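Support > Hesent Garment Kit > Evaluation units > Ticket 1894

Ticket 1894
Status: Open, waiting on customer
Product: Hesent Garment Kit (gripper, wrist camera, hanger routine), trial license
Site: Kirnutberg, bedroom cell
Opened: 11 September 2021
Subject: Hanger routine stops with "grasp lost" while the hanger is still in the fingers

Customer report

We are evaluating the kit before deciding on a purchase. The task is to pick up a jacket on a hanger from the bed and take it to the rack. The routine closes on the hanger, starts the lift, then stops with "grasp lost" and holds position. The fingers do not open. Pressing Resume clears the message and the lift continues normally. Over 50 cycles we logged the stop 3 times with the khaki coat and on most of the cycles with the yellow jacket. The black jackets were not part of the run.

Finger pads are the ones supplied. Pad force is at the default. We repeated the grasp calibration twice with no change. 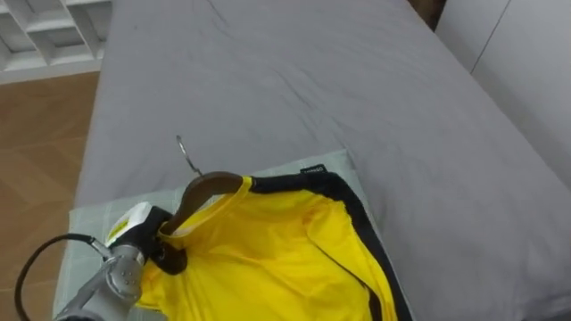

Attachment 1. Head camera. Gripper closed on the hanger at the jacket collar.

Support, first reply

The message comes from one of two checks. The first compares finger opening with the expected thickness of the hanger. The second compares the wrist load before and after the lift begins. If part of the garment is still supported by the bed, the load does not rise as expected and the second check can fail with a good grasp. Please send:

- the routine log with load trace enabled
- a room view during the lift
- the height of the standing surface relative to the mattress

Also confirm which hanger profile is selected. A profile set for a thicker hanger will fail the first check on a thin one.

Customer

Log uploaded. Profile is "auto." The platform height was set from the drawing in the Jernau install guide and has not been changed. Room view attached.

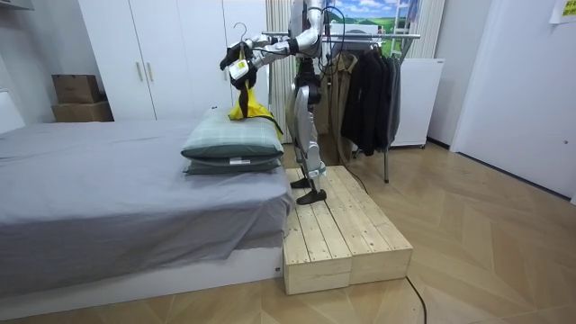
Attachment 2. Room camera. Hanger in the gripper, lower folds of the jacket on the upper pillow.

Support

Thank you. The trace shows finger opening stable through the stop, so the first check is passing. The load check fails at 79 percent of its threshold. The sample is taken at a fixed point early in the lift, and the jacket is light enough that any contact with the pillow takes it under the limit. Calibration will not affect this.

Two things to try, separately:

1. Set lift_check_delay to "late." The load is then sampled at the top of the lift. The setting is under Routine > Hanger > Advanced and is not shown in the basic view.
2. Leave the delay at default and start the garment on the open part of the sheet, away from the pillows.

Do not turn the load check off. With it off the arm will carry on to the rack after a real drop.

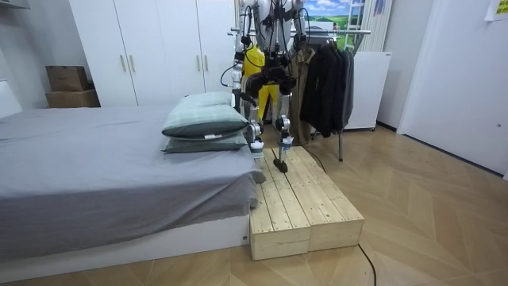 Customer

Step 1 done. No stops with the yellow jacket in a short run. The cycle is noticeably slower, because the arm now pauses at the top before turning. Is the pause adjustable? Step 2 also clears the fault, but we need the pillow position for our acceptance test, so it is no use to us as a fix.

Separate question. If the gripper takes the fabric and misses the hanger, does the same check apply?
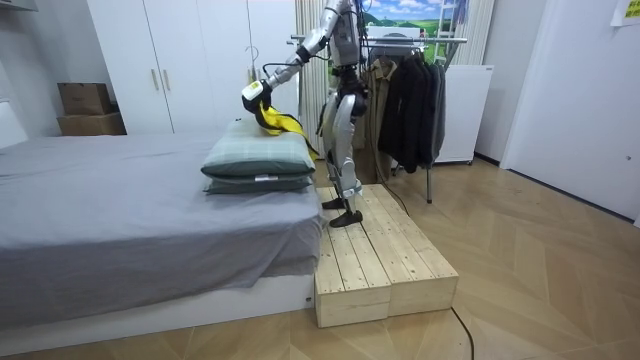 Support

The pause is fixed in the current release. A request to make it adjustable was logged in June by the Khurana site and we have linked this ticket to it. Fabric grasps use a different routine and have no load check; a loss there is detected from finger opening only. For thin fabric we suggest the narrow pads, which are not included in the trial kit and can be ordered separately.

Please repeat the full run with the delay at "late" and upload the log. The trial period is paused while the ticket is open.

Related tickets
Hanger hook not found on dark garments
Wrist cable catches during shoulder turn
Narrow pads: fitting and pad force table
Auto profile selects wrong hanger after restart
Rack position lost when the rail is moved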